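3.2 The Dexterous Hand Stream of the Student Project

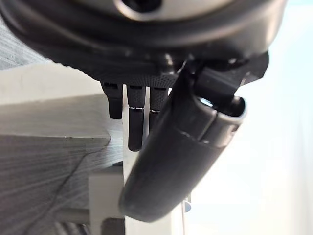 Figure 1. Multi-fingered hand in the work area, with the thumb crossing in front of the fingers. View from the wrist.

The hand stream was offered for the first time in November, as an elective component of the third-year mechatronics program. Enrolment was limited to 11 students, who worked in small groups under the supervision of Waltraud Gisler and Lionel Fleury. Each group was assigned a set of placement and retrieval tasks involving household furniture and was required to prepare its own task protocol, demonstration schedule and labelling guide before being granted access to the laboratory.

Students operated the hand by teleoperation. The wrist view was the principal source of visual feedback during the final approach to an object, and the protocol required operators to plan each approach with the position of the thumb in mind. As Figure 1 indicates, the thumb can occupy a considerable share of the central field of view and may conceal part of an adjacent finger. Two groups responded by adopting a pre-grasp pose in which the thumb was withdrawn until the palm had been aligned with the target. The remaining groups retained the default pose and relied on the external view supplied by the Jitasik logging software.

Over the term the groups recorded 2,443 demonstrations, of which 954 were retained after review. Rejection was most often attributable to incomplete labelling — a fault that declined once the groups began to check one another's records at the close of each session. Failed grasps were not in themselves grounds for rejection, provided that the failure had been labelled in accordance with the guide.

Assessment comprised a written report, weighted at 50 per cent, together with a practical demonstration and an individual logbook. The logbooks proved the most informative source for the present study. Several students recorded changes in their judgement of depth between sessions, and one group attributed its early errors to strong light at one side of the work area. These entries were coded independently by Clémence Bouvier and Afshin Kordestani, and disagreements were resolved by discussion. The coding scheme is reproduced in Appendix B, and the resulting categories are reported in Section 4.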